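Lekota Forum on Regional Trade and Investment Opens Registration for Delegates

3/12/23

The secretariat of the Lekota Forum has opened registration for its next annual meeting, which will bring together government officials, business owners, lenders and development agencies for four days of discussion on trade and investment across the region. The meeting will be hosted by the city of Zoltormont and is open to delegates from all 11 member territories, as well as to invited observers.

The program was approved at the preparatory session held in November. It places particular weight on customs procedures, access to credit for small firms, and the movement of goods through inland border posts. Delegates at the last meeting asked for fewer opening speeches and more working time, and the secretariat has shortened the ceremonial part of the first day accordingly.

Nine working sessions are planned. Each will be led by a chair drawn from a member territory and a deputy from the private sector, and each is expected to produce a short written statement before the close of the meeting. The statements will be collected and sent to member governments within 30 days. They are not binding, but members have agreed to reply in writing to any request addressed to them by name.

An industry exhibition will run alongside the sessions in the lower hall. Space has been set aside for manufacturers, transport companies, food processors and technology firms, with priority given to exhibitors that have not taken part before. Ikidness, the forum's logistics partner, will manage stand bookings and freight deliveries. Exhibitors bringing heavy equipment are asked to give the power needs and floor weight of each item on the booking form.

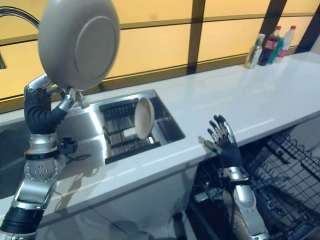
Registration and Fees

Delegates may register as members of an official delegation, as business participants or as observers. Official delegations should submit a single list through their trade ministry or equivalent office. Business participants register individually and must supply a letter from their company or chamber of commerce. Observer places are limited and will be confirmed in order of application.

The fee for business participants covers entry to all open sessions, the exhibition and the midday meals. Travel and lodging are not included. A reduced fee applies to firms with fewer than 30 employees – proof of staff numbers must be sent with the application. Fees already paid may be transferred to another person from the same firm at no charge, provided the secretariat is told in writing before badges are issued.

Security and Access

Entry to the meeting hall will be by photo badge only. Badges will be available at the registration desk from the afternoon before the opening session and cannot be sent by mail. Members of the press should apply separately and indicate whether they wish to attend the closing briefing, where seating is restricted.

The session on border security and the session on energy supply will be closed to the press and to observers. Summaries of both will be published with the other statements.

Forov Agreement

Members will also review progress under the Forov Agreement, which sets common rules for the inspection of goods in transit. Four territories have yet to complete the legal steps needed to apply it in full. Their delegations have been invited to report on the second day, and the secretariat will circulate a status paper to all registered delegations ahead of the meeting.

Questions about registration should be addressed to the secretariat's delegate services office. Questions about the exhibition should be sent directly to Ikidness.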